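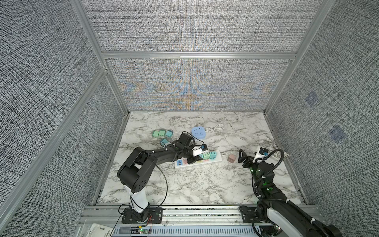 Photo: Paora Mahuika

The Varnia saddle pad promises to stay put on any horse. I rode in it 12 times on my high-withered mare, and it slid back on nine of them – same as my old $40 one.

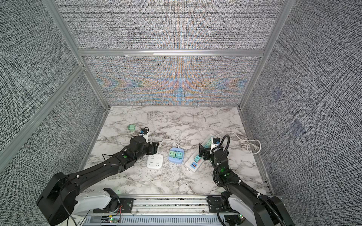

Refilwe Engelbrecht wrote in that hers hasn't budged since February, but her gelding is built like a couch.
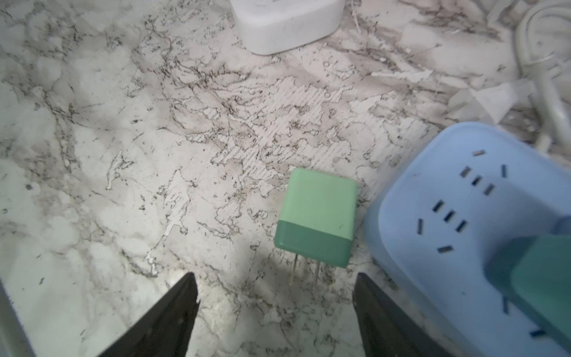 The girth loops are stitched well, I'll give it that. For trail rides, fine. I wouldn't show in it, and I wouldn't pay full price.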